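Marble is a rock, and people have been making tables out of it for a very long time. Many tables that look like marble have no marble in them at all, and it can be hard to tell the two apart. Knowing how the pattern gets there helps, and so does knowing how to wipe a table like this clean.

## Where the stripes come from

Marble starts out as limestone. Limestone is made mostly of tiny bits of shell and other hard parts from sea animals, pressed together on the sea floor. If limestone gets pushed deep underground, it is squeezed and heated for a long time. It doesn't melt. Its grains grow into new crystals that lock tightly together, and the rock is now marble.

Pure marble is white. Other colors come from things mixed into it, such as clay, sand or iron. Black marble often gets its color from carbon, the same stuff that is in pencil lead.

The thin lines are called veins. Many of them began as cracks. Water moved through the cracks carrying minerals, and the minerals stayed behind and filled them up. In black marble the filling is often a white mineral called calcite. No two pieces of real marble have the same veins.

## Real or copied?

A copied pattern can be printed, painted or made in a mold. There are three things you can check.

- **Touch it.** Real stone usually feels cool, even in a warm room.
- **Look for repeats.** A printed pattern may show the same squiggle twice.
- **Look at the edge.** On real stone, the veins often carry on over the side.

One check may not be enough. Glass feels cool too, and some copies are very good. From across a room, most people can't tell.

## Clearing and wiping a round table

Tables collect things. A bottle gets left there after a drink, flowers wait for a vase, and a spoon stays behind after lunch. On a black top, crumbs and dried drips show up more than they do on a pale one, so it needs wiping often.

1. Take everything off the table. Bottles leave rings, and flowers can drop petals and water. Lift things — don't slide them, or grit underneath may scratch the top.
2. Pick up the crumbs with a dry cloth. Start at the far side and pull them toward you into your other hand.
3. Wet a soft cloth with plain water and squeeze it out well. Wipe around the outside of the table first, then go around again in smaller circles until you reach the middle.
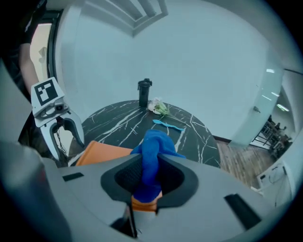 4. Dry the top with a clean cloth. Water left on a shiny dark surface dries into pale spots.
5. Put back only the things that belong there. Spoons go to the sink, and flowers go into water.

## What marble doesn't like

Lemon juice, vinegar and soda are acids. Acid eats away a little of the calcite in real marble and leaves a dull mark called an etch. Wiping won't take it off, because part of the stone is gone. If you spill juice on a marble table, tell a grown-up and blot it up right away.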